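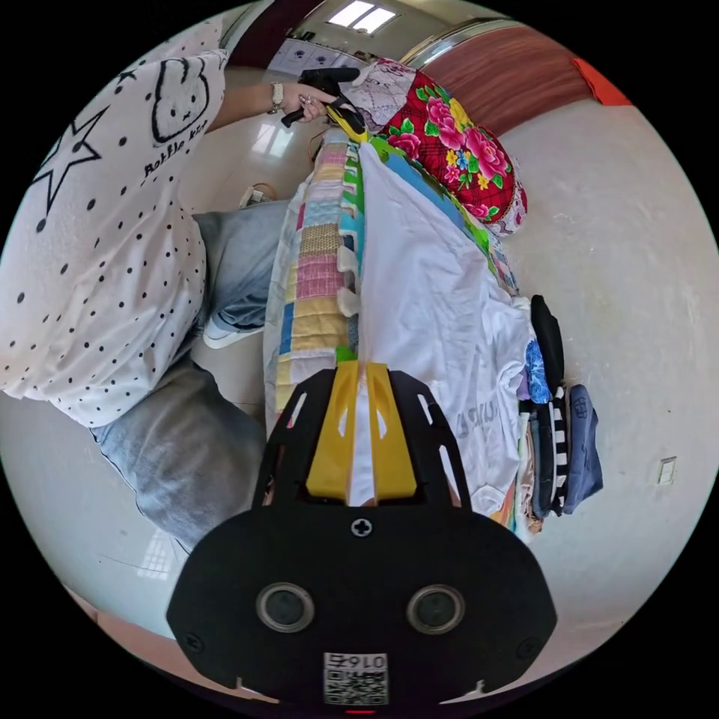 4. Recording a garment folding session

Read this section after you have paired the grippers (Section 2) and run the lens check (Section 3). It covers two-handed recording of shirts, pants and other flat clothing with the Fogh hand grippers.

4.1 Before you start

1. Choose a bed, table or padded surface large enough to lay a shirt out flat with the sleeves open.
2. Put the garments for the session within arm's reach. A mixed stack is fine. Do not sort by color.
3. Leave pillows, quilts and other household items where they normally are. The learning system needs examples from ordinary rooms.
4. Wipe both lenses on each gripper with the dry cloth supplied.
5. Enter the number printed above the QR code on each gripper in the session form. Enter left and right separately.

Caution: Keep cords away from your feet. You will be looking at your hands for most of the session.

4.2 Recording one example

1. Stand facing the long side of the surface with a gripper in each hand.
2. Hold both grippers still over the surface, fingers open, for a count of three.
3. Press the start pedal and wait for the tone.
4. Close the fingers on the edge of the cloth. Take a single layer where you can. If you pick up two layers, let go and try again without stopping the recording.
5. Lift, spread or fold the garment as the task card directs. Move at the speed you would use with bare hands.
6. Open the fingers fully before you pull away.
7. Hold still for a count of three and press the pedal again.
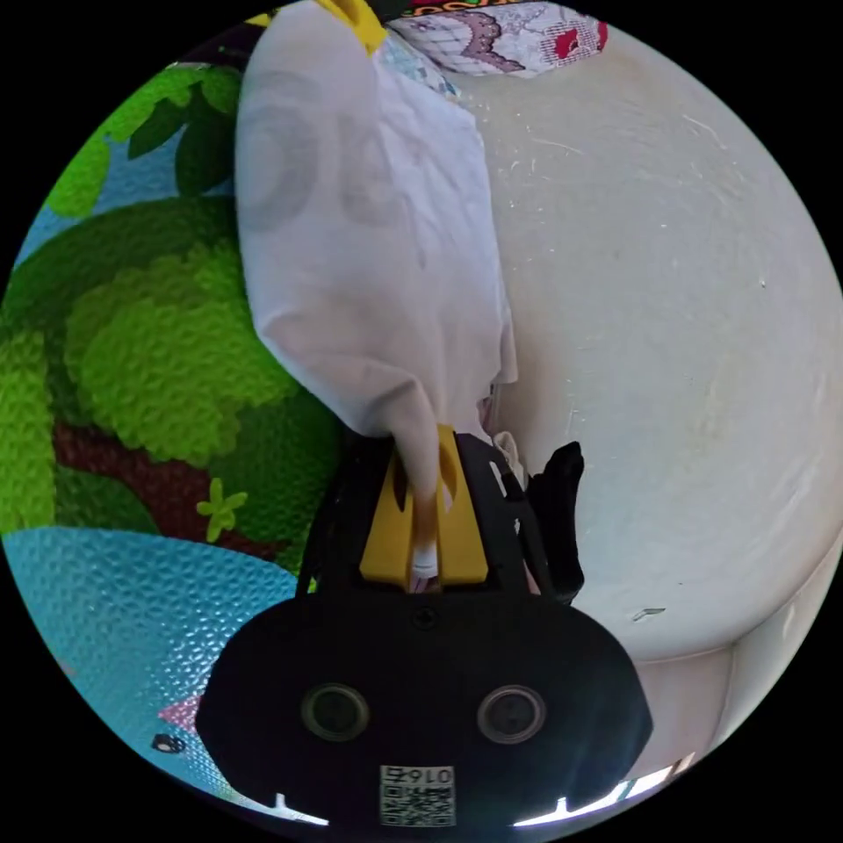
Note: Thin fabric tends to bunch up when it is lifted from one point. Let it hang, then find a second corner with the other gripper. Do not shake the garment to straighten it. Fast shaking blurs the video in both lenses and Ondstead will reject the example.

Note: Folded cloth can block a lens for a moment. This is acceptable. If both lenses on the same gripper stay covered for longer than a count of three, mark the example "covered" and record it again.

4.3 Failed attempts

Keep dropped garments, missed grasps and crooked folds if you went on to correct them. Choose "recovered" on the form. Delete an example only if you put a gripper down, touched the cloth with your bare fingers, or were interrupted.

4.4 How much to record

A full session is 28 examples. Change the garment after each one and change the starting layout at least every fourth. Each gripper stores 100 examples, so upload before you begin a fourth session.

Caution: Do not remove the storage card while the upload is running.

4.5 Error 359

Error 359 means the left and right recordings did not start together. Close the fingers on both grippers, hold them side by side and press the pedal twice. If the error comes back, repeat the pairing steps in Section 2.

Section written by Lærke Toft, Bellbridge office. Revised January 2024.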